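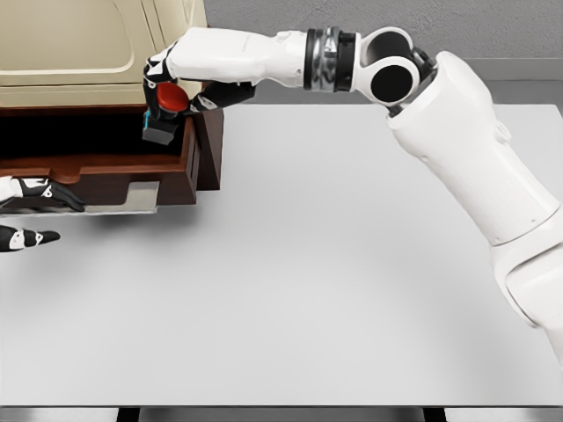

I've been meaning to write up the Tresden letter album for a while, and since my cousin Rongrong Ye keeps asking if she should get one (yes, mostly!), I'll do it now.

Some background. My great-aunt left us a shoebox of family letters, 39 of them, nearly all written by a woman named Xiaoyan Fang to her sister-in-law. Births, bad roads, who had a cough, who owed whom a visit. She apologizes for her handwriting in almost every one, and she was right to. I wanted to read them in order without wrecking them, and the album has 50 clear sleeves, so off I went.

The sleeves are great. They open on the long side, so you can slide in a folded sheet without bending the corners, and both sides of the page stay readable. The index cards are fine, a bit small if you write like I do.

Now the binder rings. Ugh. They don't line up well once you go past the halfway mark, and page 14 or so snags every single time I turn it. I ended up splitting mine into two binders, one for before the wedding and one for after.
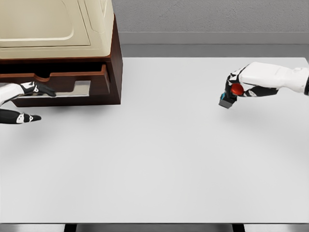 Cream appliance on the dark wood cabinet, with the white tabletop in front.

The label sheet that comes with it is useless for undated letters, and Xiaoyan hardly ever put the year. I wrote my guesses in pencil on slips of paper (a baby called Guoqing turns up in March of some year, which helped a lot). I'd buy it again for the sleeves, but I'd get the second binder right away.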